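Flivon handover software: progress report for April
Prepared by Elspeth Leckie for the Ritchie fund

Thank you again for your patience while we moved the whole setup over to the Dradton workshop. It took longer than I'd promised you in my last letter, but the machines are settled, the cables are run, and I'm pleased to say we have been back to proper work on the software for most of the month.

Most of our effort went into the grip planner, the part of Flivon that decides when the fingers should close and how firmly. We now have 260 practice runs labelled by hand, out of the 900 we hope to have by the end of the project, and the team has been very good-humoured about a slow job.

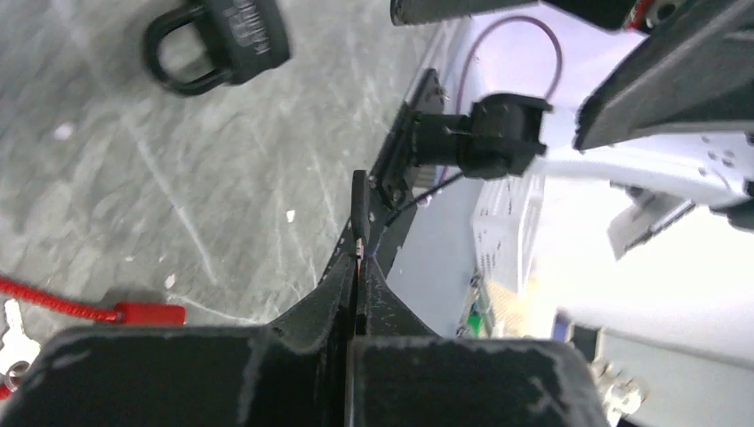

Perception has been the harder half, as I suspected it would be. The model that picks out small things from the wrist camera's view still favours whatever is brightest, and our floor is a busy sort of grey. The scratches and swirls in the concrete behave like edges as far as the software is concerned, and a black padlock lying on it has far less to stand out with than a red tag on a cord. We've added a second pass that looks at outline before colour – slower by up to 13 milliseconds, but I think well worth the wait.

The other piece of news is Sesier, our little tool for recording the operator's hand movements alongside the camera views. It used to lose its place whenever the two streams drifted apart, and we'd have to throw the run away. Now it lines them up again by itself, and we've cut the set-up from a whole page of steps to five. 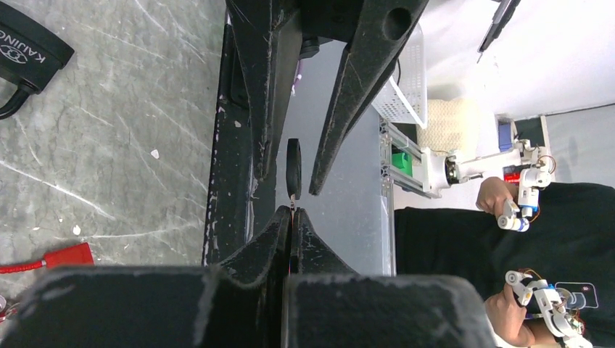 Small black part between the fingertips, with the operator at right wearing both hand controllers.

Next month we'll carry on with labelling and start testing the planner on thinner parts. I'd also like to talk with you about storage, as the recordings are filling our drives faster than I had budgeted for.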